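Let the Players Draw the Map

By Melina Triantafyllou
November 2023

Print this article | E-mail to a friend
14 shares | 9 comments

I have run fantasy games for most of my adult life, and for most of that time I drew the maps. I loved drawing the maps! I had the good pens. I had a whole drawer of hex paper. I could tell you the depth of every harbour on the coast of Gelen, which is a country that doesn't exist and which my players visited for one evening before getting on a boat.

Last winter I stopped, and I want to talk you into stopping too, at least for one campaign.

The change came by accident. We were starting a new game set in a river city called Skeklow, and I'd run out of time to prepare. I had a name, a river and a vague idea that the bridges belonged to different guilds. So I put a big blank sheet in the middle of the table, drew the river as one wobbly line and handed the marker to Gerasimos Mavromatis, who was sitting closest. I asked him where his character slept.

He drew a tannery. Then he drew the room over the tannery. Then he wrote "smells" beside it with an arrow, and we were off.

By the end of the night we had a fish market that only opened after dark, a bridge with no guild at all (still my favourite location in any game I've run) and a neighbourhood called Kozma where everyone was supposedly related to everyone else. I'd made up almost none of it. I went home buzzing and couldn't sleep.

People remember what they drew

When I drew Gelen, my players had to learn it, and learning somebody else's made-up country is homework. They'd ask which way the mountains were and I'd point at the map again, a bit hurt. In Skeklow they corrected me. I had a gang of smugglers come up the east stairs and Ifigeneia told me, quite sharply, that there were no east stairs, she'd left them off on purpose so the lower town could be defended. She was right. The smugglers had to swim.

I've been in published campaigns with gorgeous poster maps, and I'm glad they exist. Prodromos Stamatopoulos wrote a gazetteer for his own setting, Guvlow, that lists 200 taverns, and I've read the lot for pleasure. I'd still rather play in a town with four taverns if one of them is on the map in Ifigeneia's handwriting and she's got opinions about the soup.

Caring comes with it. Threaten a village the game master made and you'll get a sensible discussion of rewards. Threaten the tannery and Gerasimos is out of his chair.

But what about secrets?

That's the objection I hear most, and it's a fair one. If the players draw everything, how can anything surprise them?

Easily, because a map only shows what the locals think is there. The players drew the old bathhouse. I got to decide what was under it, and that was much more fun than inventing a sinister bathhouse from scratch, since they had all been happily washing in it for three sessions. You keep the cellars and the history. You keep the names of whoever paid for the bridges. Everything above street level can belong to the table.

Elaine Marinho, who runs a much grimmer game than mine, pushed me on this. She worries that players will only draw things that are useful to them – a weapon shop here, a friendly healer there. A few do, at first. I let them have the weapon shop and ask who hates the owner. That question has never failed me. Two minutes later there's a feud, a burnt stable and a cousin nobody speaks to, and the shop has turned into a proper place.
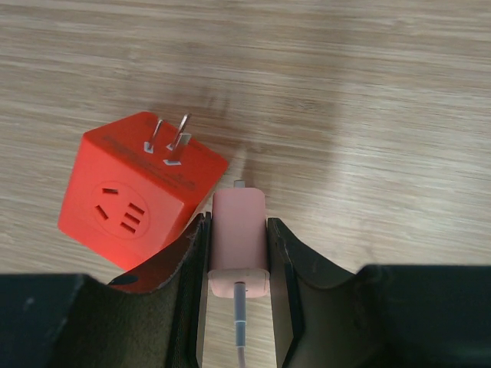
How to try it

Start small. One town, one sheet of paper, one line for the river or the main road. A kingdom of 2,000 villages is too much for anybody to feel at home in, and you'll end up doing the filling in yourself.

Pass the marker around and ask each person for one thing they'd draw a friend's attention to and one thing they'd walk past quickly. Don't tidy up. If two streets can't possibly meet, they meet anyway and somebody in the game has to explain it. Ours involved a staircase inside a bakery.

Say yes to silly names. They stop being silly by the second session, I promise.

And leave gaps. We still have a white patch on the north bank, the size of my palm, and every few weeks someone looks at it and reaches for the marker. So far they've always put it down again. I have no idea what's over there and I can't wait to find out.

Print this article | E-mail to a friend
9 comments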